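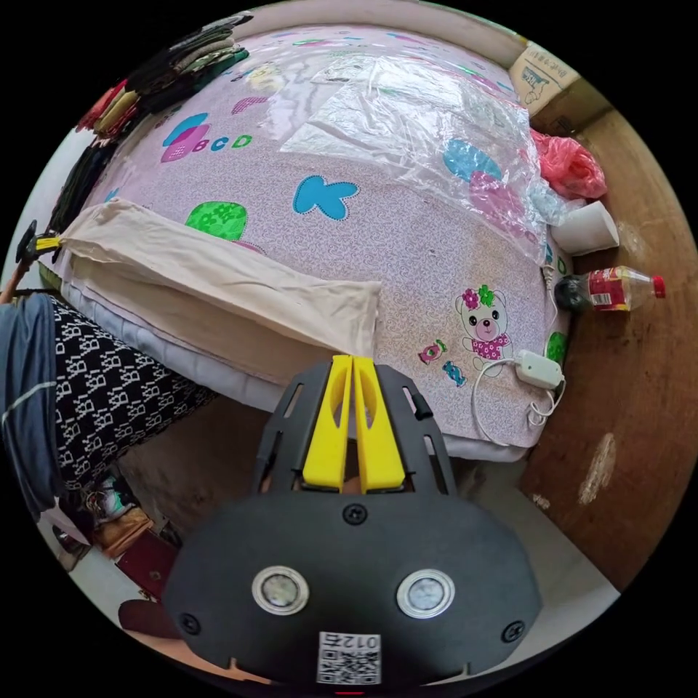

Figure 1. A bed with things on it: printed sheet, clear plastic, folded clothes by the wall.

Household robotics, handout for week 3
Topic: can a machine make the bed yet?

The short answer for this course is: sometimes, slowly, and on a bed it knows. Please read the notes before the Monday session and bring your questions on paper.

1. Why the bed is difficult
A box keeps its form when you lift it. A sheet does not. After each pull the sheet has a new form, and the robot must look again before it decides the next move. The crumpled plastic in Figure 1 adds a second problem. It shines, and the print of the sheet is seen through it, so a depth camera may give wrong values or no values there. The loose cable and the small adapter on the sheet are a third matter. A person moves them aside without thinking. A program must first know that they are not part of the bedding.

2. What was tried
The Plesutik group trained one arm on 400 demonstrations of folding a cover. The test had 23 beds, all different from the training beds. The arm did well with the flat parts and badly with the corners, where the cloth hides under itself. Wattimena repeated the test with two arms and 1,053 demonstrations. The corners became better, but the work was still much slower than a person's.

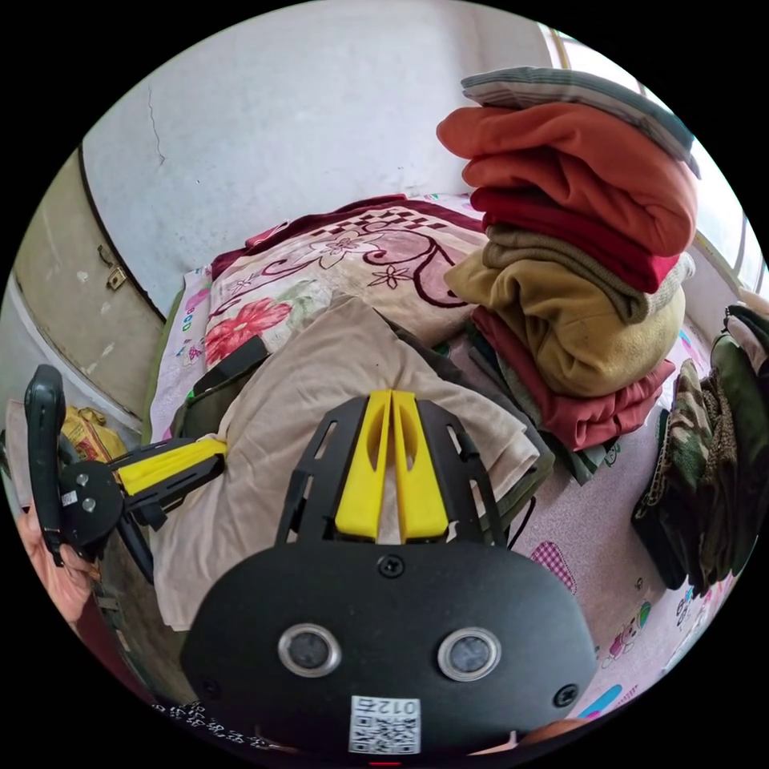 Order of work is the part which students most often forget. In the Hadley planner every object gets a place in a list, and the list is made again after each action. This is easy with three cups on a table. With a bed it is harder, for the things lie on one another: a cloth is spread over a green bag, and the bag is on the bed. If the planner takes the bag first, the cloth comes along with it or falls. The tall stack of folded clothes should stay as it is, and so the arm needs a path that does not touch it.

3. For the seminar
Write one page on a chore from your own home. Say which step you would give to a machine today and which you would keep – and how the machine would know that it has finished. The Lillo report, chapter 3, is useful for the last point.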